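[flistdale-upstairs] Re: Lamps, cords and the long table on the mezzanine

Subject: Re: [flistdale-upstairs] Lamps, cords and the long table on the mezzanine
List: flistdale-upstairs

On Tuesday a list member wrote:

> I use the mezzanine at Flistdale two or three evenings a week, mostly for
> reading and some letter writing. I have three questions before the money
> gets spent.
>
> 1. Are the ceiling tubes staying? I find them hard on the eyes after
> 6 p.m. and I would be glad to see them go. I know other people like them.
>
> 2. Is the long table going to be refinished or replaced? I heard both. I
> would be sorry to lose it. The top has rings on it but it is the right
> height for writing, and the one Oda table I have sat at was too high
> for me.
>
> 3. Can something be done about the cords? The table lamps are nice but
> every one of them needs an outlet, and people bring chargers too.
>
> Also, if the round table by the window is being moved, I would ask that
> it not go downstairs. The downstairs has enough tables.

Thanks for writing this out. Several people asked me the same things in person, so I'm answering on the list. I'll take the questions out of order, starting with the money.

The amount set aside for the upstairs is $2,970. That has to cover lighting, the table, and anything we do about cords. It does not cover the downstairs seating or the stairs, which come out of the building budget and are on a different schedule.

The one full lighting quote we have is from Letau. It is $2,000 and includes taking out the tubes, patching the ceiling, and putting in dimmable fixtures in the same spot. It does not include any lamps for the tables. If we took it as written, we would have $970 left for everything else.

For the long table there are two prices. Sanding and oiling the top is $600. The top plus the edges is $680. Both prices are for Drovo oil, two coats, with the work done off site. The table would be gone for nine days. A new Oda table in a similar length costs more than either, and we would have to get it up the stairs, so I have dropped that idea. The table is staying. 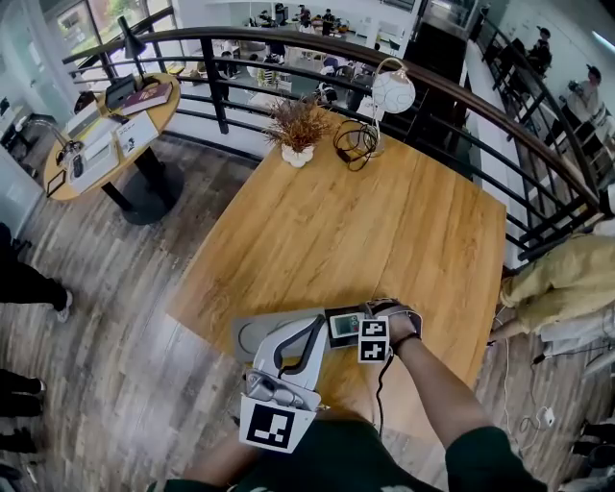 The long table has been used for so many things that it makes sense to settle what lives on it before we pay for a new finish. At the moment the far end works as a kind of shelf. The globe lamp on the curved white stand is there, along with the small vase of dried stems and a coiled black cable. I'd keep the lamp. I like it and so do most of the people who have written to me. The vase could go over to the round table or to a windowsill, and then the whole length of the top would be open for people to spread out on. The grain is a light honey color and I have asked that it not be stained darker. The Drovo people sent two samples, one clear and one called amber. I would go with clear.

One thing to know about an oiled top is that it needs some care in the first month. Cups should have something under them. Hard-bottomed equipment should be set down and lifted up again and not slid along the surface. I will put a short note on the table when it comes back, and after the first month I will take the note away.

About the height: the legs are not being touched. It will come back exactly as high as it left.

Now the cords. This is the part I have thought about the most, and I don't have a good answer yet. The floor is wood plank and the building people will not let us cut into it for floor outlets. I asked twice. What we can do is this:

- Run a flat cord cover from the wall to the foot of the long table and plug in one power strip fixed to the underside of the top.
- Plug the table lamps into that strip and shorten their cords with ties.
- Ask people with their own chargers to use the strip and not the wall.

The cord cover has to lie flat and have sloped edges. I measured the route I would like it to take and it stays out of the walking path from the top of the stairs. It does pass next to one chair. Whoever sits there will feel it under a shoe. If you have seen a cover that is thinner than the usual kind, please send the details.

I also looked at battery table lamps so we could skip some of the cords. Letau sells one. It runs nine hours on the low setting by their own account, and then somebody has to remember to charge it. We tried that with the clock and it did not go well. I would rather have a cord.

The round table is not moving. It stays by the window with the desk lamp. I would like to take some of the smaller items off it, because once the sign and the printed card and the rest are on there, you have room for a book and not much else. The sign could hang on the wall. I have not decided about the card. If you put something on that table and want it back, please collect it before the end of June. After that I will put what is left in the cupboard downstairs.

On to the tubes, where opinion is most divided. Of the people who have written to me directly, the evening readers want them out and the people who do close work want them kept. I sympathize with both. By day the windows give plenty of light on that side and you can do without the tubes if the weather is clear. The trouble starts in the evening, when you either have all of it or just the lamps.
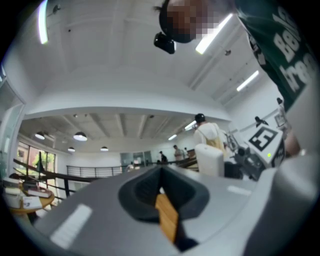 Ceiling over the mezzanine, with the tubes in the recess and the pendants farther back.

The recess is deep and boxed in, and that limits what will fit well. The Letau fixtures are made for a flat ceiling and would be mounted up inside the box. I asked whether that would throw a shadow line on the walls. They said it might, slightly, and that the current tubes do it too. I have never noticed it, but I have not looked for it.

The dome pendants under the beams are not part of the quote and I would leave them alone. People like them. They hang on the lower part of the ceiling and they don't help anyone trying to read at the long table, but they make the place pleasant to look across at, and that counts for something.

There is a cheaper route. We could keep the tube housings and change only the tubes, to a warmer color. I have asked for a price and don't have one yet. The drawback is that there would still be no dimming. A second switch, so that one tube could be on without the others, might be possible. The electrician wants to see how the existing switch is wired before saying yes.

My own preference, for what it is worth:

1. Warmer tubes and a second switch if it can be done.
2. The long table at $680, with the edges. The extra $80 seems well spent. The near edge is the one people lean on and it has had the most wear.
3. One power strip and one cord cover.
4. One more table lamp for the near end of the long table, not matching the globe. A low one with a solid shade would be better for people sitting across from each other.

That leaves money over, depending on the tube price. I would hold it until fall and see what the place is like when it gets dark early.

If most people want the Letau fixtures, I will go along with it. We can still do the table in that case, at either price, but there would be no second lamp this year and the cord cover would have to be a cheap one.

A few smaller things people brought up:

The handrail. Somebody asked whether it could be oiled at the same time as the table. It is a much darker wood than the table and it would have to be done in place. The building people say the railing is theirs, the wood on top included. I have passed the request on.

Coats. Please do not hang them over the railing. They fall on whoever is sitting downstairs. If there is interest in a coat stand I can look for one, but it would have to go against the white wall and it would take up a chair's worth of floor.

Bags. Under the table is fine. The top of the stairs is not.

The window side. Two people asked for a blind for the afternoon sun. I don't want to take this on now. The tree outside does part of the job in summer. Ask me again when the leaves are down.

I need to answer Letau soon and the table people want a pickup date. Please reply to the list, not just to me, and say which lighting option you prefer and whether you want the table edges done. One line is enough. If you will be upstairs during the nine days and need a large surface, tell me that too. There is a folding table in storage and I can bring it up, but only if someone will use it.

The oil samples are on the shelf next to the sink downstairs. Please look at them upstairs, near the window and again under the tubes, and bring them back down afterward.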